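4. Setting up the nesting trials

This section assumes you have finished Section 3 and that the arm homes without complaint. If it homes with complaint, go back. The nesting trials are the part of the Ultetti protocol most labs run first and report last. The set at Wallport took 522 episodes to produce one table in the paper, and most of those were spent learning what is written down below.

4.1 What is being measured

The method under test scores each candidate grasp on a bowl by how well the rim can be followed afterwards, as well as by whether the fingers will close on it. The older scoring stopped at the second part. It was very good at picking up bowls and had no opinion on what to do with them next.

A trial begins with bowls and cups spread over the cloth and ends when the policy declares itself finished or the clock does it. The score is the number of containers resting fully inside a larger one. A bowl perched on top of another at a jaunty angle scores nothing, however pleased the policy is with it.

4.2 Laying out the table

1. Stretch the dark green cloth over the table. Small creases are fine. A ridge that a cup can lean on is not.

2. Put out the containers from the layout card. Cards are drawn by the script, and you do not get to redraw because you dislike one.

3. Keep everything inside the reach limits loaded in Section 3. The large bowls are the usual offenders, as their centres can be in bounds while their far rims are in another postal code.

4. If the card calls for a nested start, seat the smaller bowl by hand and press once. Do not twist it. Twisting wedges it, and the arm will later lift both bowls together and record a single object of surprising weight.

5. If the card calls for a tipped cup, lay it down and let go. Leave it wherever it settles, including against a neighbour. Arranging a tipped cup so that it looks naturally tipped is a bias, and we have the plots from January to show it.

Note: Colour on the card is a label for you. The policy gets colour too, but size classes are read from depth. Two bowls of similar colour can be different sizes, and the blues in particular have ended friendships.

4.3 Checking the gripper

6. Open the fingers fully and look at the tips from the side. They should be parallel. If one leads the other by more than 2 mm, redo the finger alignment before going on.

7. Jog the arm over an upright bowl and lower until the fingertips are just inside the rim. Stop there. The approach for rim grasps comes down from above, and the wrist must clear the neighbouring containers on the way.

8. Close at trial force and lift 19 mm. A bowl will tilt a little in a one-sided rim grasp, and the method expects it. If it swings like a gate, the grasp is too shallow.

9. Lower, open, retreat straight up. Any sideways motion before the fingers are clear will drag the bowl along, and then you will be laying out the card again.

Caution: Keep hands off the cloth whenever the arm is enabled. The containers are light and plastic. The arm is neither, and it will not pause to admire your last-minute adjustment.

Caution: Route the cables so that a full wrist rotation leaves slack. Check this at both ends of the rotation. Everyone checks one.

4.4 Running a block

10. Start the recorder, wait for both status lines to turn green, then release the policy. Starting in the other order gives a lovely recording of the second half of every trial.

11. Leave the arm alone if it hesitates. The rim score is recomputed whenever the view changes, and a pause over a bowl is usually the old candidate losing to a new one. A pause longer than the time-out is a failure and will be logged as one without your help.

12. Write down each outcome before resetting. Use the codes on the sheet. "Sort of" is not a code, though it appears in every notebook we have been sent.

13. Between blocks, wipe the bowls with a dry cloth. Fingerprints matter less than shine: overhead lights leave white highlights on the glossy inner walls, and the depth estimate takes an unhealthy interest in them. If you can dim the room, dim it the same way for every block.

4.5 When the results look wrong

The most common fault is a success rate that is too good. Check that the nested starts were subtracted. A bowl you put inside another bowl yourself does not count as a discovery. The Clollville runs went out in draft with this error, and Vikas Bhardwaj found it on the train home, having already told people the number.

If the rate is too low, look at the cups before blaming the method. An upright cup behind a large bowl may be hidden by the rim from some camera positions, and the policy cannot nest what it has not noticed. Move the camera and recalibrate. Do not move the cup.

If large bowls succeed and medium bowls fail, compare your size thresholds with the Ahuja file shipped in the config folder. That file was revised in March 2021. Copies older than that put two of the size classes in the wrong order, with the result that the arm tries to put the bigger bowl into the smaller one, patiently, until time runs out.

Keep the failed episodes. They are used in Section 5 to fit the follow-through term, and you will want more of them than you think.

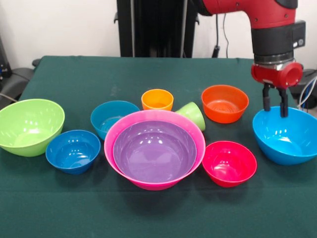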